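# The Grocery Run

My mother could put away two weeks of groceries while talking on the phone and kicking the refrigerator shut with her heel. I think of her a lot lately, because I have been spending time with machines that are trying to learn a quarter of that job, and they do it without the phone.

The chore of the moment is picking. You have shelves of produce, you have a basket, and somebody wants two oranges and a pepper. A bored teenager handles this at any supermarket for a modest wage. Ekuten, a small robotics outfit in Umosgate, has been at it since December.
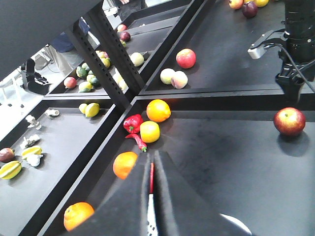

"People ask me when it'll fold laundry," says Zahira Lubis, who runs the picking work there. "I tell them it's still in the produce aisle." She says this cheerfully, in the tone of a parent whose kid is repeating a grade and has made some nice friends.

I had come on a Wednesday, expecting either a marvel or a flop. A marvel would have been easier to write up. What I got was a great deal of waiting, followed by an arm making a decision about an orange, followed by people looking at a screen to find out why it had made that one. Lubis has a target of 1,000 picks for each version of the software, and she doesn't skip any of them. 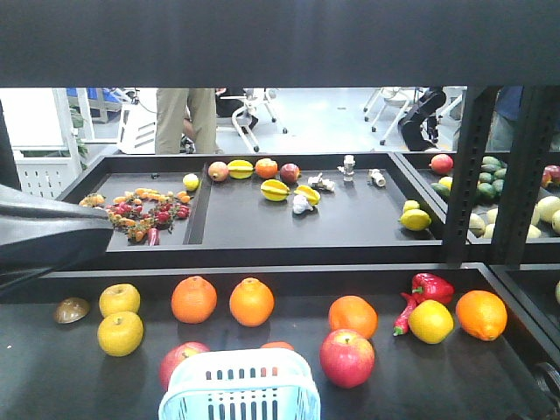
The basket, she told me, is harder than it looks. A basket has a rim, and an arm that has done everything right up to the rim can still bonk its prize against it. You and I learned about rims before we could talk. The arm has to be shown, then shown again from the left.

Danang Nugroho, her colleague, keeps the list of things that go wrong. It has 100 entries, and he reads from it the way other men read box scores. Entry one is "let go early." Entry two is "did not let go."

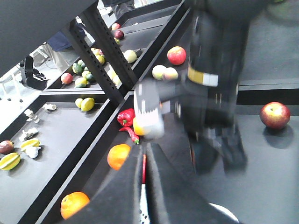
Shops are the obvious first customer, and they worry more about bruises than speed. A company called Tundport wants arms in the back rooms of grocery stores, filling online orders overnight, and its buyers keep asking what happens when the easy item is next to the awkward one. It's a fair question. An apple alone on a bare stretch of tray is a polite sort of problem, with room on every side for a pair of fingers. A curved chili pepper lying up against a bell pepper is ruder, and star fruit, with all those ridges, seems to have been designed by somebody who had it in for grippers. Nugroho's view is that stores could just tidy up a bit. I have worked in a store. I wished him luck.

Then there's the second arm, which sounds like a luxury until you try to open a bread bag with one hand. Two arms can share a shelf, in principle. They can also want the same lemon, and neither was raised to say "after you." Much of Lubis's spring went into manners, meaning software that keeps one elbow out of the other's business. 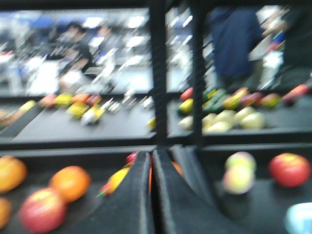

So, can a machine do your chores yet? At home, I'd say no, unless your chore is moving fruit from one place to another and you're not hungry until evening. Wynne, a rival firm, has promised a kitchen helper and is taking names for a waiting list. I put mine down. I also bought a new dish brush.

In the back of a store the answer gets more interesting. The job there repeats all night, the shelves stay where they are, and slow is fine as long as it's still going at 4 a.m. Lubis thinks a first trial with Tundport will handle round things only, with a person on hand for the rest. "Round things are most of a fruit salad," she said.

Before I left I asked Nugroho what he'd want a robot to do at his own place. He thought it over for longer than I expected.

"The fitted sheet," he said, and went back to his list.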